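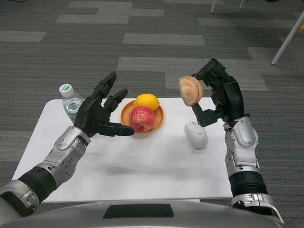
## 알리에, 휴머노이드용 다지 손 비교 시험 진행… 6월 중 2차 평가

로봇 시스템 통합업체 알리에(Allier)가 양팔 휴머노이드에 장착할 손을 고르기 위한 비교 시험을 하고 있다. 대상은 바렐라(Varela)의 다관절 손과 브로클로(Broklow)의 2지 평행 그리퍼다. 회사는 지난 화요일 협력사 설명회에서 1차 시험 결과를 공개하고, 6월에 2차 평가를 시작한다고 밝혔다.

시험은 흰색 사각 테이블 위에 일상 물품을 올려놓고 로봇이 하나씩 집어 정해진 자리로 옮기는 방식이다. 사과와 레몬, 주황색 접시, 물이 든 투명 페트병, 컴퓨터 마우스처럼 모양과 무게가 제각각인 물건이 쓰인다. 빵처럼 생긴 둥글납작한 물체도 들어 있다. 알리에 측은 산업용 부품만으로 시험하면 손가락 구조에 따른 차이가 잘 드러나지 않아 물품 구성을 바꿨다고 설명했다.

1차 시험에서 두 제품이 기록한 파지 시도는 모두 1218회다. 같은 팔과 같은 제어기를 쓰고 손만 교체했다. 손을 바꿀 때마다 손목 플랜지의 힘·토크 센서를 영점 조정하고, 머리 쪽 카메라의 보정값을 다시 확인한 뒤 기록을 시작했다. 한 물품을 연속 5회 놓치면 그 물품은 중단하고 다음 순서로 넘어간다.

시험을 맡은 에르메네힐도 바우티스타(Hermenegildo Bautista) 책임연구원은 "둥근 과일은 두 제품 모두 큰 문제가 없었다"며 "차이는 납작한 물건에서 벌어졌다"고 말했다. 마우스처럼 높이가 낮은 물건을 집을 때 다관절 손은 엄지를 옆으로 눕혀 밑면 가까이 넣는 동작을 쓸 수 있지만, 평행 그리퍼는 손목을 기울여 접근해야 했다. 이 과정에서 그리퍼 끝이 테이블에 닿아 정지 신호가 걸리는 경우가 반복됐다.

속도에서는 평행 그리퍼가 앞섰다. 손가락 자세를 정하는 계산이 단순해 접근에서 파지까지 걸리는 시간이 짧았고, 물병처럼 옆면이 곧은 물건에서 특히 안정적이었다. 다관절 손은 같은 물병을 잡을 때 손가락마다 닿는 시점이 달라 병이 조금씩 돌아가는 현상이 있었다. 바우티스타 책임연구원은 이를 하드웨어 문제로 보지 않는다고 했다. 손가락을 닫는 순서를 조정하면 줄어들 것으로 보고 제어 변수를 손보는 중이다.

무른 물체를 다루는 항목은 따로 채점했다. 집은 뒤 눌린 자국이 남는지, 손목을 기울여도 물체가 미끄러지지 않는지를 본다. 다관절 손은 여러 손가락으로 힘을 나눠 받아 눌림이 적었다. 평행 그리퍼도 접촉면에 실리콘 패드를 덧대자 점수가 올랐지만, 패드를 붙이면 얇은 물건을 집기가 더 어려워졌다. 알리에는 패드를 붙인 상태와 뗀 상태의 결과를 나눠 보고서에 싣기로 했다.

카메라 시야도 평가 항목에 들어 있다. 머리 쪽에서 내려다보는 구조에서는 손이 물건 위로 올라가는 순간 대상이 손가락에 가려진다. 부피가 큰 다관절 손은 가려지는 면적이 더 넓어 마지막 접근 구간의 위치 추정이 흔들리는 일이 잦았다. 연구팀은 손목 안쪽에 소형 카메라를 추가한 구성을 2차 평가에 넣을 계획이다. 이때 늘어나는 배선이 손목 회전 범위를 얼마나 줄이는지도 함께 잰다.

유지보수 부담도 변수다. 다관절 손은 관절마다 구동부가 있어 점검할 곳이 많고, 손끝 부품을 교체한 뒤에는 관절 원점을 다시 맞춰야 한다. 알리에는 이 작업에 최대 140분이 걸렸다고 밝혔다. 평행 그리퍼는 손끝을 나사로 떼어 바꾸는 구조여서 현장 작업자가 짧은 교육만 받고도 처리할 수 있었다.

2차 평가에서는 물품을 16종으로 늘린다. 한 손으로 접시를 누르고 다른 손으로 그 위의 과일을 집는 양손 과제가 새로 포함되고, 물품을 놓는 위치도 매회 바꾼다. 제어기는 1차와 같은 것을 쓰되, 파지 실패 후 스스로 다시 시도하는 기능을 켠 경우와 끈 경우를 구분해 기록한다. 1차에서는 이 기능을 끈 채로만 시험했다.

평가가 끝나면 알리에는 물류 시범 사업 '플렌홀름(Plenholm)'에 투입할 로봇의 손을 확정한다. 플렌홀름은 소형 생활용품을 상자에 나눠 담는 공정을 대상으로 하며, 공정별로 서로 다른 손을 쓰는 방안도 검토되고 있다. 왼손과 오른손에 각기 다른 제품을 다는 구성은 제어 소프트웨어 검증이 끝나지 않아 이번 평가에서 빠졌다.

바렐라와 브로클로에는 1차 시험의 원자료가 전달됐다. 두 회사는 2차 평가 전까지 펌웨어를 한 차례 갱신할 수 있고, 하드웨어 변경은 허용되지 않는다. 알리에는 2차 결과도 협력사 설명회에서 먼저 공개할 예정이다. 도입 수량과 계약 금액은 밝히지 않았다.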